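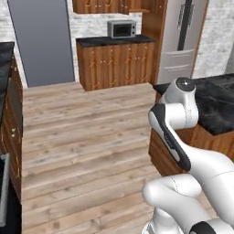
Small tips for keeping gifts and wrapping things
Aksel Hauksdóttir, Aug 31, 2018

Already now I buy the first presents, so in October I am not in a hurry. These are my habits at home.

Keep one shoebox for ribbons. Wind each ribbon on a piece of card and close it with a pin. A creased ribbon becomes flat again if you pull it slowly over a warm mug.

Used paper can be ironed on the lowest heat, printed side down, with a tea towel between. Do not use steam. Cut away the edges with tape first.

For a book I cut the paper 2 cm longer than the cover on every side. For soft things, like a scarf, I fold them around a card of 20 cm, then the parcel gets proper corners.

Write on a list what you bought and for whom, and where you have hidden it. Last year I found a candle for my sister behind the flour, nearly 11 months too late. It had still a good smell.

Scented candles and soap should stay away from chocolate, also when they are wrapped. The chocolate takes the taste very quickly.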